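October
Clidgate Working Papers in Interior Measurement, Stutance section

4. Sources of error in the visual grading of pale surfaces

4.1 Background

The grading of interior finishes by eye remains the usual practice in small refurbishment contracts. A grader stands at a fixed distance from a painted or panelled surface, compares it with a printed card, and records the nearest match. The method is cheap and quick, and for mid-range colours it gives results that agree well between graders. For whites and near-whites the agreement is much poorer. In the first round of the Clidgate survey, 400 surfaces were graded twice by different people, and 49 of them received grades more than one step apart. All but 5 of those 49 were white or off-white.

Three causes are usually put forward for this. The first is the narrow spacing of the cards at the pale end of the scale, where neighbouring steps differ by less than most people can reliably tell apart. The second is the influence of nearby surfaces. The third is the light, both its colour and the angle at which it falls. Card spacing was dealt with in section 3. The present section is concerned with the other two.

4.2 Effect of neighbouring surfaces

A white wall is seldom seen alone. It meets a ceiling, a floor, a worktop or another wall, and each of these sends some light back on to it. A red carpet will warm the lower part of a white wall to a degree that can be measured with a simple meter, even where the grader reports no change. Pale furniture has a weaker effect on colour but a stronger one on brightness, and it tends to lift the lower part of the wall towards the upper grades of the card.

To separate these effects, the second round used 200 surfaces drawn from the first. Each was graded once with the furniture in place and once with a matt grey cloth laid over everything within arm's reach of the wall. Covering the furniture lowered the recorded grade in almost 49 cases, and in the remainder the grade was unchanged. No surface was graded higher with the cloth in place. The result held for both offices at which the work was done, Nila and Fang, although the rooms at Fang were smaller and had fewer windows.

4.3 Effect of joints and panel edges

Panelled walls raise a further difficulty. Where two panels meet there is a change in level, a strip of filler or a cover piece, and any of these will throw a thin shadow or catch a thin line of light. The eye uses such a line as a border and judges the areas on either side of it separately. Two panels from the same batch may then be given different grades, although a meter placed on each returns the same reading. The reverse also occurs: panels that do differ slightly are graded alike when the joint between them is well hidden.

Graders in the survey were told to work from the middle of a panel and to ignore the joints. This instruction was followed unevenly. In the notes returned from Nila, joints were mentioned in connection with most of the disputed grades, often with a remark that one panel looked colder or bluer than the next. A difference of this kind may be real, or it may come from a small difference in the angle at which the panels are fixed. Figure 4 shows a panelled wall on which the right-hand panel has a slightly cooler cast than the broad one beside it.

The two explanations can be tested by swapping the panels, but this was not practical in occupied rooms. As a substitute, graders were asked to view each joint from two positions, one to the left and one to the right. If the difference changed sides with the viewing position, it was put down to angle. If it stayed where it was, it was entered as a difference in the finish - though with less confidence than a meter reading would allow.

4.4 Treatment in the analysis

Grades affected by neighbouring surfaces were corrected using the covered readings from the second round. No correction was made for joints. Instead, walls with a recorded difference between panels were entered as separate surfaces, one for each panel, and given a reduced weight in the Stutance model described in section 5. The choice of weight has little influence on the averages but does widen the error range for white finishes. A meter reading at the middle of each panel would remove the need for this step, and is recommended for any later survey in which panelled rooms form a large share of the sample.

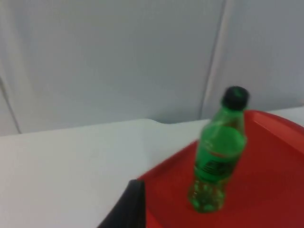

Figure 4. White panelled wall with joints, and white tabletop.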